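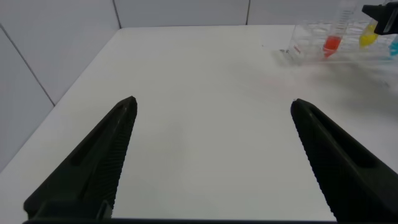 Do we have to redo a demo if the hand shakes a bit? asks one of last year's students. No. Keep it, small wobbles are fine.

Teleop handout, Rendby cell, July

1. Before recording
Open both grippers all the way. Check the wrist views, tips must be visible. 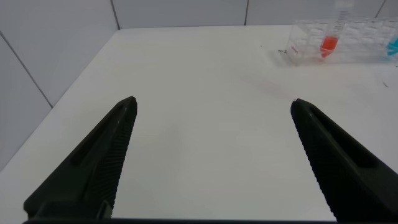
Then move slow. Slower than feels right. Pauses over 2 seconds get trimmed in Rillard so dont park and think.

2. Layout
Rack, tubes, cup, bowl. Shift the rack a little between demos.

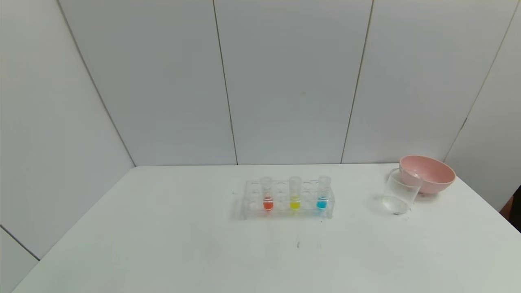
3. Recording
27 demos per pair. Come down on the tube from above, close, lift straight. 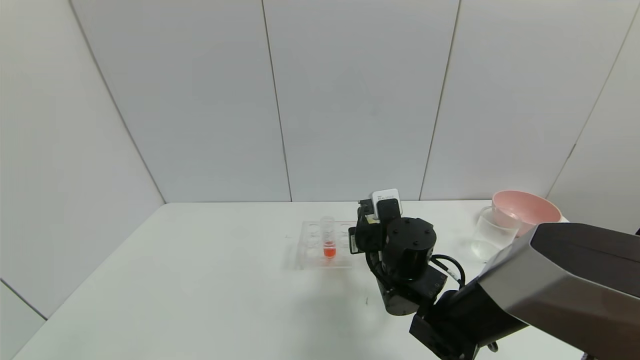 Label bad runs right away, not at teh end. Upload by 31 July 2025.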